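Linen Handling: Folding White Flatwork by Hand
Gurnside Textile Care Bulletin, November
Reading time: 2 min

White flatwork that does not go through the ironer is still folded by hand at most small sites, and the finished stack depends largely on the first ten seconds of handling. The notes below cover plain woven cloths: table squares, tray covers, drawsheets and similar. Terry and knits behave differently and were covered in the October item.

Locating an edge. A cloth lifted from a heap by its middle will hang with all four corners down and at unequal heights. Find the lowest corner first and take hold of it. Release the original grip, let the cloth hang, and run the free hand along the hem to the next corner. On a hemmed cloth the edge can be found by thickness alone. On an overlocked edge the stitching gives a slight ridge, which is easier to feel with the thumb than with the fingertips.

Grip. Hold one layer wherever possible. If two or more layers are caught, the hem on the far side will travel with the near one and the first fold will be out of square. Narrow grips also gather the cloth. Once several inches of width have been drawn into a single pinch, the creases run outward from that point and have to be smoothed from the pinch toward the hem, never across it. Smoothing across sets a diagonal crease that a second fold will press in.

Surface. A smooth, pale board is adequate for sorting but makes white hems hard to see. The Vullier table topper, in mid-gray, was tried at the Gellen depot for two months and remains in use there. Wipe the board down before each batch. Scuffed boards should be checked by hand for raised edges, as these will pull a thread in a plain weave. 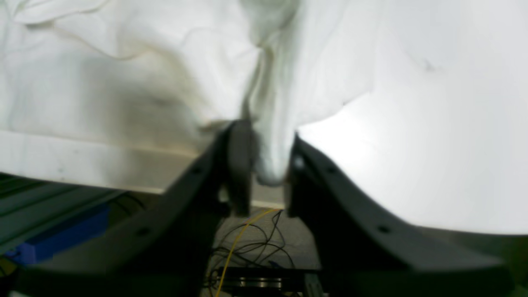 Koo wrote in after the October item to say that the pinch is where most of the time goes on white cloths, and that shaking the piece out once before laying it down saves more work than any amount of smoothing afterward. The same letter asks whether the shake should be done by the long hem or the short one. The long hem is preferred for anything wider than the folder's reach — the short hem will do for tray covers.

Fold sequence. Lay the cloth flat, square the near hem to the board edge, and bring the far hem over to meet it. Turn a quarter and repeat. The result is 4 layers with all corners together at one end. Do not compress the fold by hand before stacking; the weight of the stack is sufficient.

Stack height. Stacks of plain cloths should be kept below the lip of the cart. Stock code 1559 (cart liner, large) is available again through the usual order form.

Recent items
Terry and Knits: Why They Stretch on the Fold
Hem Repairs Worth Doing, and When to Downgrade
Cart Liners: Sizes and Stock Codes
Sorting Whites Before the Wash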